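Pineo Dual-Arm Bench: Setup and Operation
Section 7. Gripper fault during pick and place (dropped or held items) 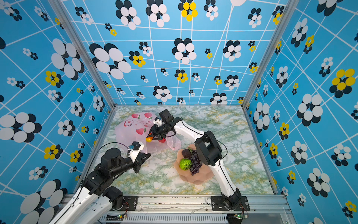 Feltard support hears the same remark from most sites that call in with this fault, which is that the arm was working fine until someone started bagging. Grīnberga put it this way in a service note: the gripper does not know a bag from a fruit, and it will close on whichever it reaches first.

Use this section when an arm stops with code 28 (grip force out of range) or code 60 (elbow overload). Both codes stop the two arms together. The grippers stay closed on whatever they were holding.

CAUTION: A stopped arm is still powered. Keep hands off the links and out of the space between the grippers until step 3 is complete.

CAUTION: Do not pull a bag or item out of a closed gripper. The fingers can slip and snap shut, and the pull can move the wrist out of calibration.

7.1 Clearing the fault

1. Press the stop button on the Ganska controller, even if the arms have already stopped.
2. Write down the code and which arm reported it. The display clears at the next restart.
3. Switch the controller to HOLD. Wait for the tone.
4. Support the item under the affected gripper with one hand. Keep your fingers below the fingertips.
5. Select OPEN for that arm only. The gripper opens slowly.
6. Remove the item. If part of a bag is folded around a finger, unwrap it by hand with the gripper fully open.
7. Repeat steps 4 to 6 for the other arm if needed.
8. Select HOME. The right arm moves first, then the left.

Note: If the gripper does not open in step 5, turn off the main power. The right arm will sag at the elbow when power is lost – hold the upper link before you switch off. Then use the manual release described in Section 4.

7.2 Checks before restart

1. Look at the fingertips. Wipe off any juice or film. Replace the pads if they are torn.
2. Check that the camera bracket at each wrist is tight. A knock during the fault can turn it slightly, and the arm will then reach to one side of the item.
3. Follow each camera cable back along the arm. It should have a free loop at the elbow and should not touch the tabletop at any point in the arm's travel.
4. Check the base plate screws at the front rail.
5. Confirm that the status light is green on both boards under the rail. If one is off, go to Section 9.

7.3 Restarting

1. Set speed to 2 on the dial.
2. Run one pick with a firm item and no bag.
3. Run one pick with the bag in place and its opening spread.
4. If both picks finish without a code, return the speed to 100.

Code 28 coming back at step 3 but not at step 2 means the fingers are catching the bag. Flatten the bag, move the opening toward the front of the table, and raise the release height by one setting. Thin bags crease again after a few items and may need to be spread by hand between runs – use HOLD each time.

Code 60 at step 2 points to the arm itself. Leave the bench switched off and contact Feltard with the code and the arm that reported it.

Note: Soft fruit can be crushed without setting off any code. Inspect the items after a fault, including those already placed.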